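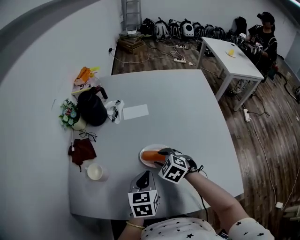
Memorials > Roadside & Outdoor

Howells Roadside Marker, 24 inch

In stock. Ships from our Brekport shop.

Small upright marker for the place where a crash happened, or for a yard, a school garden, a ball field. Aluminum plate on a steel ground stake. Name, dates, one line of text. Reads fine from the shoulder at walking pace, not meant to be read from a moving car.

Please check with your county or state highway office BEFORE you order. Rules are all over the place. Some states only allow their own sign, some let a family marker stay up for a set time, some will pull anything in the right of way. We can't take back a personalized plate because the county said no. If you get turned down, the same marker works on private land with the owner's ok.

What you get
24 inch marker, plate already bolted to stake
Engraved text, up to 34 characters per line, 3 lines max
Ring on the back for flowers or a ribbon
Spare bolts and a small wrench

Finishes
Matte white, slate, dark green. Slate hides road dirt best. White shows up better in headlights but you will be wiping it down after every winter.

More than one name
Families who lost more than one person in the same crash usually ask if everybody fits. Three names, one per line, yes. For more than that, or names plus dates for each, go up to the Sirkis double plate, seperate listing. Same stake. No extra charge for the second name or the third, never has been.

Proof
We email a proof before anything gets cut. Look at the spelling and the dates, then have somebody else in the family look too. Nothing goes to the engraver until you write back. Take as long as you want, we don't cancel slow orders. If you ordered in January and answer in June thats fine.

Putting it in
Push the stake in by foot or tap it with a rubber mallet, on the top bar only. Don't hit the plate. Goes down 6 inches in normal soil. Sandy or soft ground, get the Wamik anchor sleeve, sold below. Call for a utility locate first if you're anywhere near a road. Park well off the pavement, wear something bright, go in daylight.

Cleaning
Soap, water, soft rag. No scouring pads. Road salt will spot the bolts after a few years, write us and we'll mail new ones free.

If it goes missing
Happens. Mowers, plows, theft. We keep your layout on file so a replacement plate is half price, no new proof needed unless you want changes.

Questions we get a lot
Photo on the plate? Not on this one. See the ceramic ovals.
Reflective? No, most counties don't want it.
Rush? Yes, 3 working days once the proof is approved. Put the service date in the order notes.

Goes with: Wamik anchor sleeve, Sirkis double plate, flower ring (spare)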